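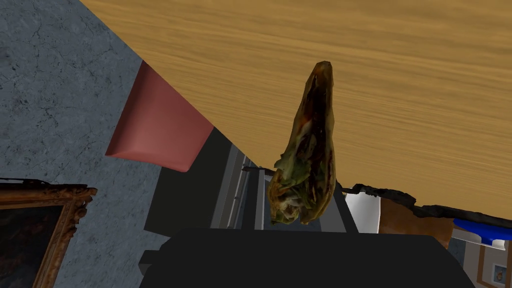 Harpreet Morin wrote in to say that my last post on lunch storage got the order of operations wrong: chill the filling first, then roll, then wrap. I had been rolling warm and chilling the finished item. I spent most of May testing both methods, and Harpreet is right.

The problem is condensation. A warm filling gives off steam inside a closed tortilla. The steam moves outward, meets the cooler outer layer and soaks into it. By noon the next day the seam has gone soft and the bottom fold opens under its own weight.

The test used 80 grams of cooked beans and rice per tortilla, with no sauce. One batch was rolled straight from the pan. The other batch sat in a shallow tray in the fridge for 25 minutes, uncovered, stirred once. Both were wrapped in parchment and held overnight on the same shelf. I weighed the tortillas alone before and after, scraping off what filling I could. The warm batch gained more than 4 grams each. The chilled batch gained too little for my scale to read reliably.

Tray depth matters more than fridge temperature. In a deep bowl the middle of the rice was still warm when the edges were cold, and those wraps failed the same way as the warm ones.

Reheating is a separate question. A dry pan on medium, seam side down, lid off, works for both batches. The microwave makes the chilled ones chewy at the ends, and I have no fix for that yet. Liette Pelletier suggests unwrapping them and letting them stand on the counter first. I have not tried it.

Next I plan to repeat the test with corn tortillas, which crack when cold and may need a different sequence.

Recent posts
Parchment or foil for packed lunches
Calibrating a cheap kitchen scale
Notes on the Konmont lunch tin, second year
Freezing cooked rice in flat bags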